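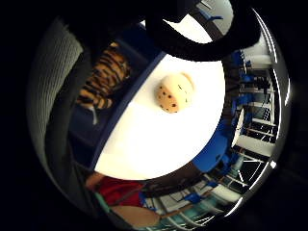

Reading time: 1 min

Search tickets Search Clear

Ticket 381: Marking on play table, Trurkemitz room
Status: Open, awaiting supplier
Reported by: Chunhua Su
Opened: 3 Apr 2021

Fault reported
The white top of the play table has a dull patch which does not respond to ordinary cleaning. The dark blue rim is unaffected. The soft toys are in normal use, including the striped tiger and the small cream one with brown spots.

Action taken
1. Top wiped with warm water and a soft cloth. No change.
2. Stirkalau surface cleaner applied, left for 11 minutes and rinsed. Patch slightly fainter.
3. Step 2 repeated the next morning. No further change.
4. Rim checked by hand for lifting. None found.

Notes
Scouring pads must not be used on this table. The table was supplied by Lévesque in March under order 151 and remains within its guarantee. A similar patch was recorded at the Bradulach site, where the top was replaced.

The spotted toy should be washed separately on a cool cycle, as its colour may transfer to a pale surface.

Next step
Lévesque has been asked to confirm whether a replacement top can be supplied. The table may remain in use until a reply is received.

We use cookies to keep you signed in. Accept Manage settings

Contact the help desk | Accessibility | Back to top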